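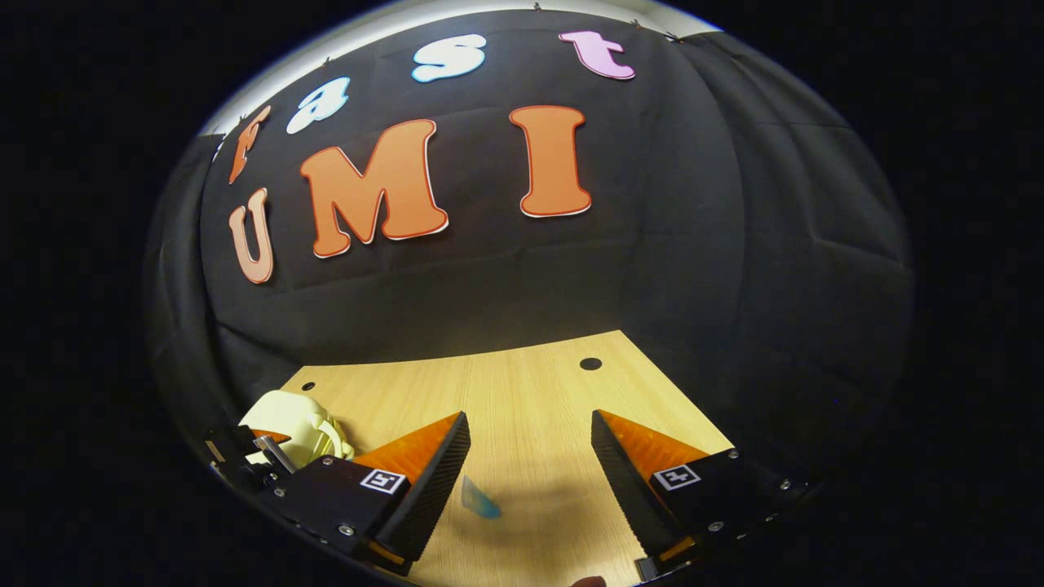
Stimordale Community Hall Users Group
Minutes of the February meeting

Meeting opened at 7.10 pm. Ivan Skoryk in the chair.

1. Apologies
Received from the Bikel Street playgroup and the evening quilters.

2. Previous minutes
Accepted with one correction. Item 6 should read "side gate", not "front gate".

3. Hall bookings
There were 118 bookings over the past year, up from 146 hours to a fuller calendar on most evenings. Ivan asked that the sentence above be replaced with the figures from the booking book: 118 bookings this year, 146 the year before. The drop is mostly the dance school moving to Findetville. Agreed to advertise the free evening slots in the library and at the pool.

4. Hire rates
The hourly rate for local groups stays as it is. The bond for private parties goes up by $40 from the start of next term. Bookings already confirmed keep the old bond.

5. Kitchen
The urn is leaking at the tap again. The Nakajima fridge has been serviced and the seal replaced. Moved that a new urn be bought instead of a second repair. Carried.
Groups are reminded to take leftover milk home.

6. Car park
The council has marked out 4 spaces beside the ramp for permit holders. Line marking on the rest is held over until the resurfacing is done. The choir asked whether the light over the back steps could stay on until 10 pm. Ivan to look at the timer.

7. Storage
Shelves in the back cupboard are to be labelled by group. Anything without a label at the end of term goes on the swap table. The quilters' trestles are not to be lent out without asking.

8. Other business
A request for a second noticeboard was deferred to the next meeting. The piano tuner is booked for the school holidays.

Action items
Ivan: timer, council letter about resurfacing, price for urn.
All groups: labels, and updated key holder lists.

Meeting closed at 8.25 pm.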